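Wemness word list, README

Hi, and thanks for downloading! I'm Iker Llorente and this is my list of plain-English swaps for the words you run into on hospital paperwork. I started it when my aunt came home with a discharge letter she couldn't make heads or tails of (neither could I, and I had the dictionary open), and it kind of grew from there.

What you get

One file, wemness.csv, with 4000 rows. Each row has the hard word, the easy word, a sample sentence using the easy one, and a notes column that I fill in when I feel like it. So "laceration" becomes "cut," "edema" becomes "swelling," and "ambulate" becomes "walk," which I will defend to anybody who writes in.

There's also a smaller file, short.csv, with the 600 words that came up most in the letters people sent me. If you're making a leaflet or a poster, start there. The big one has a lot of eye and ear stuff you may never need.

The wound words were the hardest part of the whole thing! "Incision," "laceration," "puncture" and "abrasion" all wanted to turn into "cut" or "scrape," and then a nurse wrote to tell me that an incision is made on purpose and a laceration isn't, so they need separate rows. She was right. They're now "surgical cut," "cut or tear," "small deep hole" and "scrape."
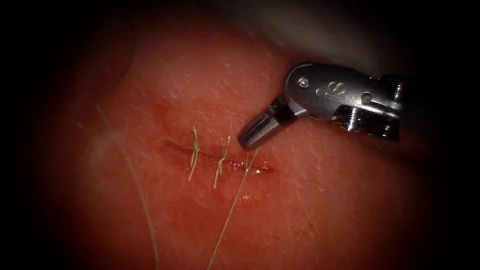
Rows tagged "wound": a short incision in a synthetic tissue pad.

How I picked the easy words

I read each pair out loud to whoever was in the kitchen. If they asked me what it meant, I tried again. Then I ran the sample sentences through Veditz, a little reading-level checker, and rewrote anything over 12 words. A few long ones snuck through, mostly in the heart section, and I'll get to them.

Things that are still messy

Drug names aren't in here and won't be. Please don't ask, I don't trust myself with them.

I have 60 rows marked "unsure" in the notes column. Most are kidney words.

The Spanish column is only half done. My friends at Marín are checking it, and I'm hoping to add it in August.

If you used the old Prasix version, the column order has changed, so your import script will probably complain.

Using it

Go ahead, copy it, print it, change it. A credit is nice. It's a word list and can't give medical advice, so check with your own clinic before anything goes out to patients.

Last updated 8 Apr 2020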